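Slide 4: bins and sorting

- Start with the Godetstead stockroom. Bereket Belay's team kept everything in one deep tote, and people dug through it.
- The change was small: 2 bins, side by side, same color, no lids.
- Say slowly: picking gets harder when long parts lie against a wall. Fingers need a gap.
- Ask who has scraped a knuckle on a bin. Wait for hands. 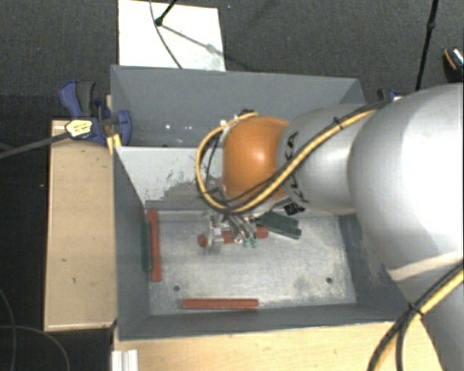

*Slide 4. Red and dark green bars in the front bin, second bin behind.*

- Point to the left wall, where a red bar and a green one lie together.
- Next: Lino's labels. Skip if short on time.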